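Subject: Re: [drumano-dev] Gripper command lag in the Harnden bimanual config
From: Kamran Orakzai
To: drumano-dev

Sobia Rana wrote on Tuesday:

> After moving to the January branch, the right gripper closes late on
> the tray task. The arm arrives at the grasp pose on time, the close
> command goes out on time according to the planner log, and the fingers
> start moving 60 ms afterward. The left gripper is fine. Same
> controller binary, same rate, same YAML apart from the side prefix.
> Is the new command queue per arm or shared? I went through the
> changelog and could not tell.

Per arm. The queue was shared up to the December merge and then split, and the split is where your lag comes from.

Each queue now has its own depth setting. The left arm gets its value from the bimanual defaults file. The right arm gets its value from the single-arm file, which the Harnden config still includes for historical reasons, and that file sets the depth to 5. Stale position commands are therefore played out before the close command is looked at. I reproduced it at Rostcombe on the tabletop cell, running the tray task from the planner with the scene file you attached. With the depth set explicitly on both sides the delay drops to 2 ms, well inside one control cycle.

The layout has the tray under the right wrist, the cabinet at the back between the two arms, and the lemon and the plaid box left out on the table as obstacles. The red object is the grasp target. The planner holds it as a plain cylinder, and that is good enough at this clearance. 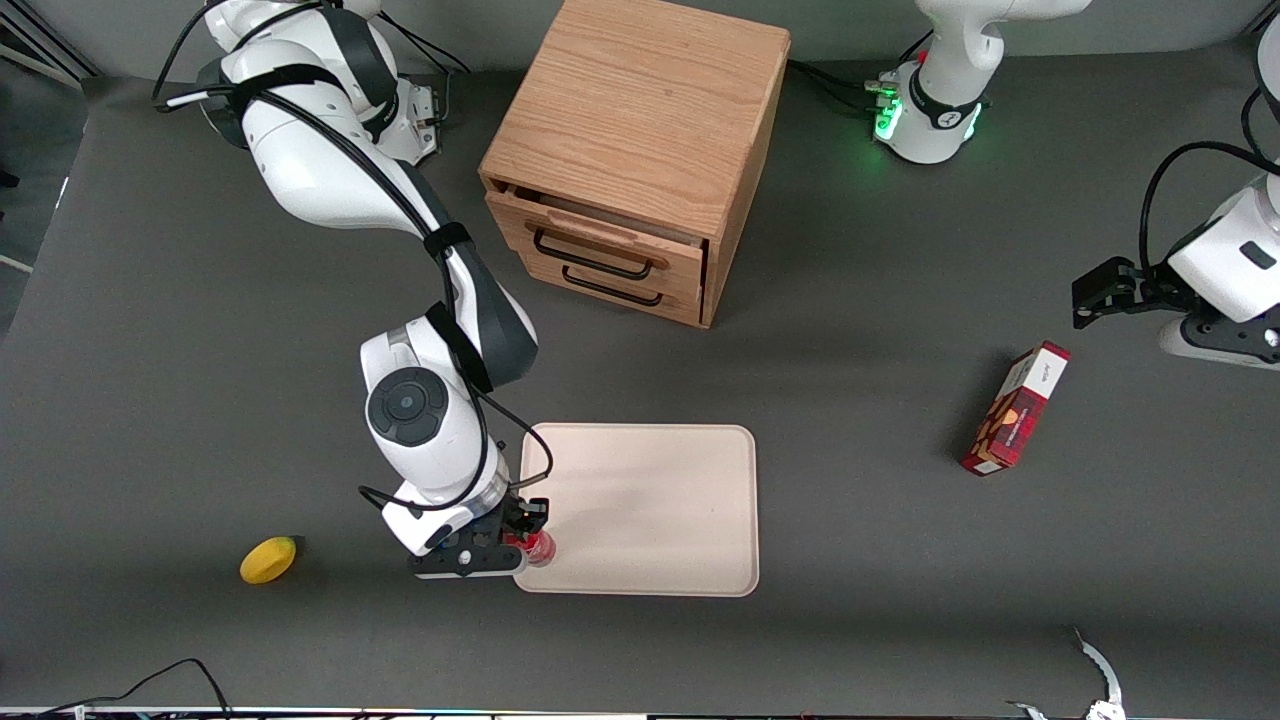 What to change

1. In the Harnden config, remove the include of the single-arm file. Nothing else in it is still read.

2. Set queue_depth to 1 under both arm prefixes. Do not rely on the default, it will change again when the scheduler patch lands.

3. Restart the controller manager. A parameter reload will not resize an existing queue – it logs success and keeps the old buffer. I have opened a ticket for the misleading log line.

4. Rerun with trace level 7 and compare the "enqueued" and "applied" stamps for the right gripper. If they still differ by more than one cycle, send me the trace.

One separate point. Your scene file has the upper drawer of the cabinet closed. If it is even slightly open on the real cabinet, the collision mesh is wrong by that amount, and the left arm passes near that corner on its retreat. Either update the drawer joint from perception before planning or pad the cabinet box. I pad it, since the drawer estimate is noisy when an arm blocks the view.

The scheduler patch is up for review if anyone has time to look at the locking.

Kamran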